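Section 3: Setting up the Druvov label printer for your snack shelf

I wrote this part of the guide after getting our own little honesty shelf going at the Prestomov office, so you're getting it from somebody who made most of the mistakes already. If you've finished Section 2 (charging and pairing), you're ready. Set aside a quiet half hour - I did mine on a Saturday with the radio on.

What you need

The printer, one roll of the 36 mm labels, the cleaning card from the lid pocket, and a list of what you plan to sell with prices. Write the list first! I didn't, and I ended up printing the price of peanuts twice.

Loading the roll

1. Switch the printer off and wait for the green light to go out.

2. Press both side tabs and lift the lid. It's stiff the first few times.

3. Drop the roll in so the labels feed from underneath, shiny side down. If you get blank labels later on, come back to this step, it's nearly always a flipped roll.

4. Pull out enough paper to reach past the tear bar, then close the lid until you hear two clicks.

Caution: the print head gets hot after a long run. Let it cool before you open the lid, and don't poke at jams with a knife or a paper clip.

Setting up your price labels

5. Open the Sturko app and pick Shelf Labels, then New. Ignore the fancy templates for now.

6. Type the item name on the top line and the price below it. Short names are best. Kenta Ishida typed the full name off a bag of rice crackers once and got letters the size of ants.

7. Print one test label and hold it at arm's length. If you have to squint, go up a size.

8. Stick the label on the container, low down, on a clean flat side. I like clear boxes because you can tell at a glance what's in them, and plain acrylic wipes clean with a damp cloth.
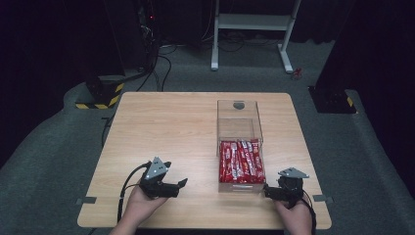

9. Save the layout under a name you'll recognize in April when all the prices change. Mine is just called "shelf".

Note: the app remembers up to 3000 labels and then starts dropping the oldest ones. Teodor Sundqvist hit the limit at the Ekström warehouse, but for a snack shelf you'd have to be very hungry.

If the labels come out faded

Run the cleaning card through with the lid closed, then print another test. Still faded? Turn the darkness up to 3 in the app settings. Going higher works too, but it eats the battery and the edges of the letters go fuzzy.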